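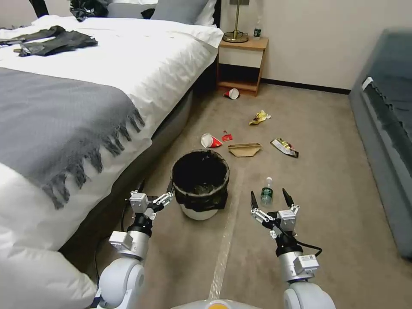 October 2018 - what to ask for in the next equipment round

Bedroom litter task, Clastthorpe room. Writing this up while it's fresh, as the budget form for Turnum wants numbers and I keep carrying mine in my head.

First, I love this task! Paper cups on their sides, snack wrappers, a flat food tray, a lined bin between the two arms, and a water bottle standing on the carpet right next to the bin. It's the best test we have for deciding what fingers to buy, and I wish we'd set it up before the last order went in.

Fingers

The two sides don't match at the moment: grey metal fingers on the left, pointed black tips on the right. I'd like to keep it that way for a bit longer, so we can compare them on the same floor with the same rubbish. My hunch is that the pointed ones will win on anything flat (the tray, the torn bit of red wrapper) and the metal ones on cups. If so, we should budget for 5 pairs of the pointed sort and stop there. Arkidico do a softer tip as well, and I've asked for a sample pair to try on crisp-packet foil, the really slippery shiny stuff. Very keen to see those.

Arms

No new arms this year, I think. What we need is spares for the ones we've got. Two wrist units on the shelf would have saved us most of the gap in March, when everything stopped while one went away for repair. The quote from Ó Gríofa is 1,266 for the pair, delivery included. That's the biggest single line and I'd defend it before anything else on the list.

Cable tidying goes in here too. The black cable on the right arm hangs in a loop, and I don't like loops near a bed with a fringed throw on it. Clips and sleeving, a tiny sum, put it under sundries.

Consumables

Easy to forget and always comes out of somebody's pocket. Cups, trays, snack packets, bin bags, bottled water, floor tape. Say roughly 120 for the year. Cups get crushed and then they're a different object, so we want plenty of the same kind. Buy them in one go, same pattern.

Things I'm not asking for
- a second bin (a different shape would be nice, but we can bring one from home)
- more furniture. The bed, nightstand and sofa are plenty, and the gap of carpet between them is the bit that matters
- a bigger room. Would love one. Not this round

Still to work out
- does the sample pair from Arkidico fit our mounts or do we need an adapter plate? Price the plate either way
- how long Ó Gríofa will hold the quote
- whether duvet and throw washing counts as consumables or cleaning. Turnum's form has a box for each
- bed jobs: if we move on to picking clothes up off the duvet, does that change the fingers order? Dark cloth on white bedding should be kind to the cameras at least. Try it with both sides before the form goes off

Draft of the form is in the shared folder, please scribble on it.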